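Workshop Tips: What I Brought Home from the Robot Open Day

Posted 21 May 2026 in Tools and Repairs

The Drestura workshop in Bornusstead opened its doors to the public this month, and I went along with 160 other people to watch robots work on old computers. I fix desktops for neighbors at my kitchen table, so I spent most of the visit looking at how the bench was set up. A lot of it carries over to a home repair corner.

Lay the case on its side. The demonstration used an ordinary Dell desktop with the side panel off and the board facing out. At home I used to work with the tower standing up and one hand holding a flashlight. Laid down, the board is easier to reach and a dropped screw usually stays where you can find it.

Shut the computer down and unplug it from the wall before you open anything. Touch bare metal on the case before you touch the board.

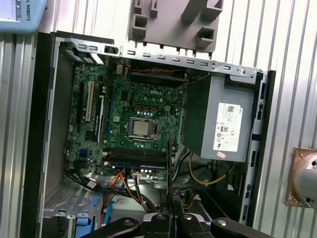 The gripper at the memory slots, with the cooler off the processor.

Look before you pull. Wanpen Hemmin, who ran the session, made us name each cable out loud before she would go on. SATA cables are thin and often brightly colored, and many have a small metal clip that has to be pressed before the plug will slide out. Power plugs have a plastic latch. Pull on the plug and never on the wire.

Take a phone picture of the inside before you unplug anything, then another one after each part comes out. A strip of masking tape on each cable with a word or two on it is even better.

If the cooler is off, keep your fingers away from the top of the processor. Wipe off old thermal paste with a lint-free cloth and a little rubbing alcohol, and put on fresh paste before the cooler goes back. A dot the size of a pea is plenty for most desktop chips.

Memory sticks go in one way only. Line up the notch, open the latches, and press straight down until they click. If a stick won't seat, take it out and check the notch again.

Give every tool a fixed place. This was the part of the visit I liked best. A thin black rod has its own upright bracket on a panel, open at the top, and the gripper can line up directly underneath it.
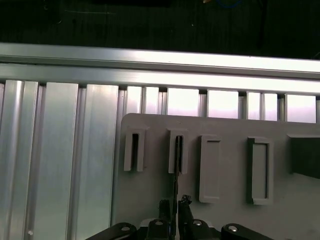 I made a rough copy for my own wall with scrap wood and a drill, and it took one evening. Trace each tool on the board first, leave a finger's width between slots, and put the ones you use most at elbow height. Narrow tools such as spudgers and picks do well in a slot. Pliers are happier in a wider box-shaped holder – mine is a cut-down spice rack.

Use more light than you think you need. A lamp set high and behind the work leaves your hands in shadow, so add a second one at the side.

The handout from the day lists 7 basic tools and can be picked up at the Drestura front desk. The next open day is in September.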